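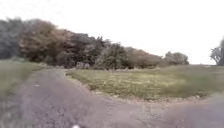
Where the path divides, with the unmown bit in between.

The leftover triangle

There is a patch of grass where two paths part company, and I have spent more of my adult life thinking about it than I have about my pension. It has three sides, more or less. It has gravel along its lower edge, where the curving path has been shedding itself for years, and it has yellowish tufts that nobody mows with any conviction. It serves no purpose I can name. I would like to keep it.

I bring this up after reading the Flundau path improvement plan, which arrived in my mailbox folded into a booklet with a good deal of sky blue in it. The plan was drawn up by a firm called Zovent, and it refers to my triangle as a "residual parcel." Elsewhere it is an "underperforming node." I had to read that one standing up. I've been called worse, but I've also been paid more than a clump of grass to perform.

The remedy for an underperforming node is a Vultoron. For those who threw the booklet away, a Vultoron is a post with a sloped panel on top that tells you where you are and where you might go instead. It lights up. It will stand on a paved pad with a bench on either side, and the pad will take up the whole triangle, because a bench apparently can't be asked to put its feet on grass. Zovent wants 20 of them along the path, wherever it forks, bends, or looks as if it might be about to.

Now, I'm not against signs. I once followed the old canal trail at Nambiar well past the place I was supposed to turn, and ended up eating my lunch behind a tire shop. A small sign would have been welcome. But look at what we have at our fork. One way goes straight on toward the trees. The other bends off to the right. The land over there is flat enough that you can see field all the way to the horizon. If you choose wrong, you will know it early, and you can turn around, a maneuver for which no equipment is required.

The booklet also promises a new surface. The present one is described as "tired," and I'll grant that it's cracked and patchy and about as many shades of gray as I am. I ride a bicycle over it and my fillings keep me informed of its condition. Fix the cracks, by all means. Sweep the gravel back where it came from. What I object to is the idea that once you have a crew and a truck out there you may as well tidy up everything within reach of the hose.

My own feeling is that a town needs a certain amount of ground it hasn't had any ideas about. The triangle got its shape from people wanting to go two ways, and the grass in the middle is just what was left when they had gone. It has had no slogan and no ribbon. Some springs it puts up a few flowers, mostly the kind sold in stores as something to kill. By March it looks like a doormat, and by the end of summer it comes up past my shins, and I get to notice that, which is more news than I get from most of my devices.

I went to the open house and said a shorter version of this. There was a comment card with a scale running from "excited" to "very excited," plus a box for other, and the box was the size of a stamp. I wrote "grass" in it. A pleasant young person with a lanyard told me that 90 percent of respondents supported improved wayfinding. I'm sure they did. I support improved wayfinding. I also support improved soup. Ask people whether they'd like a lit panel and two benches in place of the weeds they're used to, and mention what it costs to keep 20 panels lit, and you may find the excitement comes down a notch.

The comment period runs through the end of November 2025. The cards are at the library, in a rack by the copier, and they are blank on the back, where there's a lot more room.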